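FOR IMMEDIATE RELEASE

June 24, 2020

Skullevholm's old track opens to walkers, runners and anybody with sneakers

New public hours, a new loop map and a lot of fresh air, from the people at Seltetti

Hello from Seltetti! I run our little outdoor recreation office, which means I get to write the press releases, answer the phone and decide what color the sign-up sheets are (yellow this year). I've been waiting since January to send this one out, so forgive me if I go on a bit.

The big paved ground at Skullevholm is opening to the public. You don't need to belong to a club, and you don't need to be fast. If you live nearby you've probably driven past it a hundred times on the way to the hardware store and wondered what was going on back there. For a long time the answer was not much. A few school groups used it in spring, the cycling people had it for one weekend a year, and the rest of the time the gate was locked and the grass grew.

Starting this summer the gate will be open every morning at six and will close at sunset. Walking, jogging, running, rolling, pushing a stroller, learning to ride a bike, all of it is fine. Entry is free. We thought hard about charging a dollar or two and then decided that collecting it would cost us more than it brought in, and besides, I didn't want to stand at the gate with a coffee can.

How it came together

I should say a little about the money, because people always ask me and I'd like to get it down in one place. The Mittal fund gave us a grant that covers the opening hours and the upkeep through the end of next year. On top of that, 483 households signed the letter we sent around over the winter asking for the ground to be opened, and 200 of them added a note in the margin. I read all of those notes! Plenty of them were from parents who wanted a place away from cars. One was a very long complaint about the parking at the library, and I passed that along to the library.

The rest came from Ondano, the map and sign printers over by the canal, who are doing our loop maps at cost. They've been patient with me. I changed my mind about the lettering four times and they sent a fresh proof every time without a word of reproach, which I'm not sure I would have managed in their shoes.

What the place is like

I'm a walker myself, a slow one, and what I like best at Skullevholm is the width. Most of the paths around here make you walk single file, and when somebody comes the other way with a dog you end up in the nettles. Here you can go side by side with two or three friends and still have space to spare for a runner to get by. It's a reddish-brown surface, very open, and it makes a nice change from the sidewalk.

My neighbor, who used to run middle distance and has opinions on everything, came out with me in the spring and walked up and down for an hour complaining about modern shoes. I took it as a good sign that she stayed the whole hour.

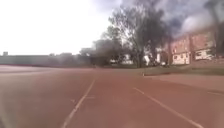
The wide paved ground at Skullevholm, with its white painted lines and the trees beyond the grass.

A word about those lines, because I've already had calls about them. They are not lanes in the way you might remember from school. They don't all run the same way, and you don't have to stay between any two of them. For everyday visits we're asking for something much simpler: walkers and strollers keep to the right, faster people pass on the left and say something as they come up. "On your left" is fine, and so is "hi."

The grass is open too, so go ahead and stretch there or sit down with a sandwich. Please stay out from under the trees when it's windy. The buildings in the background are not part of the public area, so please don't go knocking over there to ask for the restroom. The restroom is by the parking lot, and I have the key to the supply closet, so if the paper runs out you can blame me.

The loop map

Our first marked route takes 60 minutes at a comfortable walk. It starts at the gate, goes out along the paving, comes back beside the grass and then repeats with a longer turn at the far end. I've walked it more times than I can remember with a watch in my hand, and it comes out the same as long as I don't stop to talk (I usually stop to talk). There's a short version for anybody who wants to be home sooner, and on the map it's the dotted one.

We've printed 200 copies of the map for the first month. They'll be in a box by the gate. If you take one and don't want to keep it, just put it back for the next person. The type is large - I insisted on that after trying to read the last trail map we put out, which needed a magnifying glass and a good deal of hope.

A few house rules

I don't love rules, so I kept the list short.

Please give other people plenty of room. It's a big place and there's no need to bunch up. If the parking lot looks full when you get there, come back a bit later.

Dogs are welcome on a leash before nine in the morning and after five in the afternoon. In between, we'd like the little kids on bikes to have it to themselves. Bring bags and take the bags home with you.

No cars, no motorbikes, no go-karts. I have been asked about go-karts more than you would believe. I'm sorry, and I'm sure yours is very nice.

No glass bottles. One broken one would spoil it for everybody in bare feet or on thin tires.

If you bring chalk for the children, wonderful, but please keep the drawings over near the gate, so that they don't get mixed up with the painted lines.

What's coming later

We'd like to put in two more benches before the cold weather. We have the money for one. If your family or your business would like to help with the other one, please call the office and I'll send you the details, including what the little plate on the back can say and how many letters fit on it.

We're also planning a beginners' walking hour, which I'll lead myself, so you can be sure it won't be quick. It's meant for people who haven't been out much lately and would like some company while they get their legs back. You don't have to register. Come to the gate at eight in the morning, wear something comfortable and bring water. If it's pouring we'll skip it, and if it's only drizzling I'll be there with a hat on.

For the runners, we're working on a posted distance chart so you can figure out how far you've gone. I wanted to have it ready for this announcement and it isn't ready. The measuring got done, then I spilled tea on the sheet, and now the measuring is getting done again.

And the cycling people will still have their weekend. We'll put a notice on the gate well ahead of time so that walkers don't turn up and find it full of bicycles.

Getting there

Take the canal road to the Skullevholm turnoff and follow it to the end. There's parking for cars on the left and a long rack for bikes right by the gate. The bus stops at the top of the road and it's an easy flat walk down from there. If you use a wheelchair or a walker, the gate opens all the way, with no step, and the ground is paved from the parking lot onward. If you run into any trouble with it at all, please tell me. I'd much rather hear about it the same day than read it in a letter in the fall.

About us

Seltetti looks after small outdoor places for everyday use: paths, playing fields, one rather nice duck pond and now the ground at Skullevholm. We're a small office with a big shed, and we're open on weekday mornings.

For the press

Reporters and local newsletters are welcome to use any part of this release, shortened however you like. The picture may be printed too, as long as the name Seltetti goes with it. If you'd like to come out and see the place before the public opening, call the office and I'll meet you at the gate. Wear shoes you can walk in, because I'm going to make you do the loop.

Contact: the Seltetti recreation office, mornings. If I don't pick up, I'm out at the track, so leave a message and I'll call you back after lunch.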